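About Flarken

Flarken records people doing ordinary jobs by hand and turns the recordings into demonstrations a robot arm can learn from. The company was started in March by Ritu Shakya, who still runs operations and reviews the first session of each new operator.

We work with two methods. In the first, the operator holds a gripper in each hand and does the task directly, with a camera mounted on each tool. In the second, the operator drives an arm remotely from our Bansal station. Hand-held sessions make up most of the work. They need no robot on site and can be run on whatever table or bed the operator has at home.

Our current household set is called Amon. It covers picking, holding and sorting small objects of mixed shape and surface. An operator completes 20 hours of practice before any recording is kept.

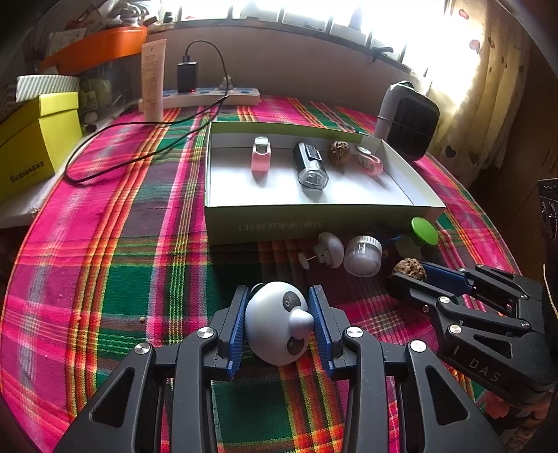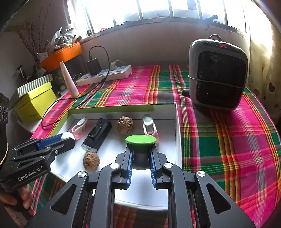 Amon: two-gripper handling of small items, walnuts included, with a tray or open box on a plaid cloth.

Each recording is checked for dropped frames, gripper tracking and a clear start and end. Failed grasps are labeled and retained. Amon now holds 312 approved sessions from 8 operators, stored with the jaw opening and tool position for every frame.

Clients receive the data through Sirkano, our delivery tool, in batches of 30 sessions. Custom task lists are accepted. Send the object types, the required motions and the gripper model, and operations will reply with a recording plan.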